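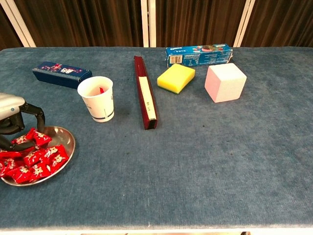
Red-wrapped candies on a steel plate.

20 January 2024

My cousin Toàn Đàm came home in September after 71 days in detention. I have put off writing about it because his mother asked me to wait until the last of the crew was back. They all are now, so she says it is fine.

Toàn works as an engine hand on a small cargo boat, the Ellovness. There were five men aboard. They were carrying cement and roofing sheet on the regular run to Pendo when a patrol boat stopped them. The patrol said they were inside a closed zone. The captain said they were outside it. I have looked at the chart he kept and I can't tell who was right. The line was moved last spring and the notice about it was one page long.

The crew was taken to Ganville and held in a building behind the port office. Toàn says they were not treated badly. They slept four to a room, with the captain kept by himself down the hall. They got rice twice a day and were allowed to walk in the yard in the morning. What bothered him was that the date of the hearing kept changing and the guards didn't know any more than he did.

At home we heard nothing for the first two weeks. The shipping agent stopped picking up the phone. The ministry had a number for families, and the person who answered would take down the same details each time and promise a call back. My aunt kept a notebook of these calls. She got one call back.

The person who helped was Uyên Hoàng, a lawyer who had handled a fishing case at the same port. She told us to stop asking when they would be released and ask what they were charged with. It took another week to get an answer, and the answer was that four of them had not been charged with anything. Only the captain had. She put that in a letter and sent it to both sides.

I don't know how much the letter mattered. There were talks going on over port fees at the same time, and the paper here gave those talks all the credit. The four crewmen were handed over at the pier and flown home the next morning. The captain stayed until this month and paid a fine.

The boat is still in Ganville. The owner says he can't afford the storage charges, and the wages for those 71 days have not been paid. Uyên is working on that now.

Toàn is staying with his mother in Đỗ. He has put some weight back on. He has been offered a place on another boat and hasn't decided whether to take it.

If you have a relative held at that port, write to me through the contact page and I will pass your message on to Uyên.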